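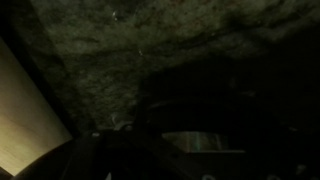

졸레르 펠트 러그, 아니 정확한 이름은 레저(Leser) '졸테텐' 러그입니다. 이름이 입에 안 붙어서 저희 집에서는 그냥 '이끼 러그'라고 부르고 있어요. 지난 11월에 들였으니 겨울과 봄을 다 보낸 셈이고, 이제는 후기를 써도 되겠다 싶어 늦은 밤에 차 한 잔 타 놓고 앉았습니다. 글이 좀 길어질 것 같은데 천천히 읽어 주세요.

제가 산 건 짙은 올리브 색이고 크기는 80×155입니다. 책상 옆 책장 앞에 깔 생각이었는데, 원래 쓰던 회색 러그가 하도 밋밋해서 이번에는 질감이 있는 걸로 고르고 싶었거든요. 슐츠(Szulc)에서 나온 양모 러그하고 끝까지 고민했어요. 그쪽은 폭이 조금 더 넓고 색도 예뻤는데 표면이 너무 매끈하더라고요. 저는 발바닥에 울퉁불퉁하게 닿는 느낌을 좋아하는 사람이라 결국 이쪽으로 왔습니다.

처음 펼쳤을 때는 솔직히 조금 당황했어요. 초록이라고 해서 샀는데 저녁 불빛 아래에서는 거의 숯색으로 보이는 거예요! 남편은 반품하자고 했고 저도 잠깐 흔들렸는데, 다음 날 아침에 커튼을 걷으니까 그제야 올리브 색이 올라오더라고요. 밝은 나무색 가구 옆에 두면 훨씬 잘 살고, 어두운 가구만 있는 방이라면 전체가 가라앉아 보일 수 있으니 조명을 하나 더 두시는 걸 권합니다.

촉감은 푹신하다기보다 탄탄한 편이에요. 오래 서 있어도 발이 편하고, 의자 다리에 눌린 자국도 하루쯤 지나면 돌아옵니다. 냄새는 첫 주에 양털 냄새가 꽤 났어요(비 오는 날 특히요). 창문 열어 두고 지냈더니 어느새 모르게 됐습니다.

아쉬운 점도 적어야겠지요. 색이 어두운 만큼 하얀 먼지나 보풀은 정말 잘 보입니다. 청소기를 돌리고 돌아서면 또 하나 보여요. 표면이 고르지 않아서 돌돌이 테이프는 잘 안 먹고, 저는 고무 솔로 한쪽 방향으로 쓸어 준 다음에 청소기를 약하게 돌립니다. 그리고 가장자리 마감이 한 군데 들떠서 판매처인 플레룬스테드(Plerunstead)에 문의를 드렸는데, 상담해 주신 피오나 백스터(Fiona Baxter) 님이 참 친절하셨어요. 수선용 실을 2개나 보내 주셔서 하나는 아직 서랍에 있습니다. 미끄럼 방지 패드는 따로 사셔야 해요. 이건 기본으로 넣어 줬으면 좋겠습니다.

가격은 할인받아서 187유로였고 배송비는 별도였습니다. 싼 물건은 아니지만 저는 만족하고 있고, 동생네도 거실용으로 큰 사이즈를 알아보는 중이에요. 흰 털 강아지나 고양이와 사는 분이라면 같은 제품의 밝은 색을 먼저 보세요. 세탁은 아직 맡겨 보지 않았으니 다녀오면 밑에 덧붙일게요.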